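April 2006
By the Program Office, Garnimby Housing Trust

Progress Report to the Oddsson Foundation: Kitchen Repair and Home Safety Program

The Trust submits this report on the second period of the grant. Work has continued in the Usia and Kallico districts, where most of the older rental units are located. To date, 310 households have received a full kitchen safety visit, against a target of 600 for the life of the grant.

Demand remains higher than expected. The Trust received 2,123 inquiries during the period, many from tenants outside the eligible area. These callers were referred to their county offices, and a short notice on eligibility has been added to the application form.
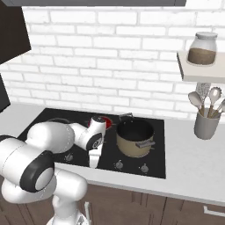

Repairs to wiring and ventilation account for the largest share of spending. Costs in Kallico were over budget because of older service panels – a matter raised in our previous report – and the difference has been met from the contingency line. No additional funds are requested at this time.

Two contractors have been approved for the Usia district, and a second round of visits will begin once permits are issued. The Trust expects to complete the remaining Kallico units by September. A revised budget table and the tenant survey results will be sent under separate cover.

Last updated: April 2006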